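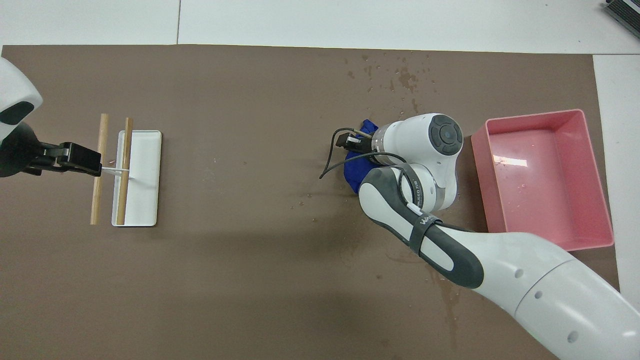 Why does bread dough need to rest before you shape it? Flour keeps soaking up water long after you stop mixing, and the gluten you've been tugging at needs time to relax, so a rested dough stretches where a fresh one snaps back at you.

Okay, week 4 notes. I'm typing these up the way I said them in class, so forgive the wandering.

Last time we got as far as the Ornthorpe loaf, which is my everyday white. For those who missed it, a half batch is 324 grams of flour, and I warm the water a little in March when my kitchen is still chilly. Several of you told me your dough felt like glue. Mine does too at first! Leave it in the bowl, cover it, go do something else. When you come back it will be a different animal, and you'll be glad you didn't throw in another fistful of flour.

Now, resting comes up twice. The first rest is right after mixing, before the salt goes in (I know, some of you add the salt straight away, and your bread is fine). The second is the bench rest, after you've rounded the dough into a loose ball. People skip that one all the time. Then they fight the dough into the pan, it shrinks back, and they end up with a short fat loaf with a tear down the side -- I made those for years.

How long? Go by feel. Press a finger in gently. If the dough pushes right back, it's still tight, so give it more time. If the dent fills in slowly, get shaping.

A word on the Brokham rye, because I was asked twice. Rye doesn't build gluten the way wheat does, so most of what I've said above doesn't apply. It's closer to a thick paste and you scoop it into the pan with wet hands. We'll do it properly after the break.

For next time, read pages 93 to 152 in the course packet, and skip the part on sourdough starters for now. Bring a dish towel and a scraper if you own one -- mine are all getting pretty beat up.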